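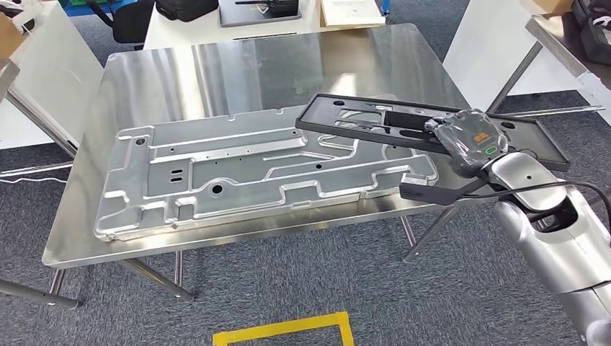
Flostemero: a dataset of horoscope columns and almanac forecasts that mention politics

Version 4

Contents

Flostemero is a text collection of newspaper horoscopes, almanac forecasts and New Year prediction pieces in which the writer says something about a government, an election, a party or an office holder. It was put together at Valtonen for people who study how astrology gets into public life. It takes no position on whether any forecast came true.

The texts come from 33 local and regional papers and 8 annual almanacs. All are in English. The largest single source is the Zurthorpe evening paper, which ran a star column next to its council news for many years.

Files

columns.csv — one row per newspaper item
almanacs.csv — one row per almanac entry
sources.csv — title, place and print frequency for each source
notes.txt — known problems, by source

Fields

id: stable between versions, never reused
source: matches the key in sources.csv
year: year of publication
month: left blank for almanacs
text: the passage, with one sentence before and after where we had them
method: sun sign, birth chart, eclipse, numbers, cards, dream, other
target: office, party, election, law, war, economy, other
tone: favorable, unfavorable, mixed, unclear

The method field records what the writer claims to have used. Many writers do not say, and those rows are marked other. If a column names a sitting politician, the name is replaced with the office in square brackets.

How the labels were made

Two readers labeled every row separately. Where they disagreed, a third reader chose. Tone gave the most trouble. Phrases such as "a time of change for those in high places" can be read either way, and we used unclear freely. Before labeling began, all three readers worked through the same 200 passages and rewrote the guide, which follows the Berkitz scheme for method and departs from it for target.

Known problems

Scans from the older almanacs are poor, and planet symbols were often lost. We typed these back in where the sentence made the meaning plain.

The March columns are overrepresented because two papers kept only their spring issues.

Syndicated columns appear more than once under different titles. We kept them — remove them by matching on text if you need unique items.

Changes in this version

Split "other" and "economy" in the target field
Fixed wrong years in one almanac
Dropped rows that only mentioned royal weddings

Use

Free for research and teaching. Please cite the version number. The original page scans are not included and cannot be supplied.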